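Home Cottages Tips for Owners Arrivals Contact

Changeover day laundry tips for holiday let owners

If your let sleeps more than four, the linen will take longer than the cleaning. At Skanau we turn round 36 beds on a busy day in August, and these are the habits we have kept.

Strip every bed before you clean anything. Shake out each duvet cover at the bedside. Socks, chargers and children's toys all end up in the corners, and they are much easier to post back dry.

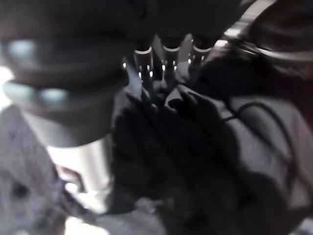

Keep towels and sheets apart. Towels shed fluff, and sheets twist round them and come out damp in the middle. Fill the drum loosely, so you can still get a hand in above the load.

Treat marks while they are fresh. Make-up comes off pillowcases with a little washing-up liquid and cool water. For sun cream, use liquid detergent, leave it for 45 minutes, then wash as normal. Don't use bleach on sun cream, as it can turn the mark rusty. 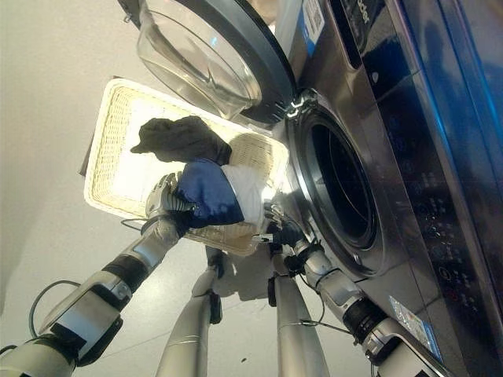

Go easy on fabric softener with towels. It leaves a coating and they stop drying people properly. A cup of white vinegar in a hot wash with no detergent will bring stiff ones back.

Wipe the door seal after the last load and leave the door ajar. Clean the filter every 6 weeks in season. Put an old baking tray under it first.

Own three sets per bed: one on, one in the wash, one in the cupboard. Label the shelves by bed size.

Related tips
Storing beach gear over winter
What to leave in the welcome basket
Key safes and late arrivals

Contact Skanau Holiday Lets | © Skanau | Back to top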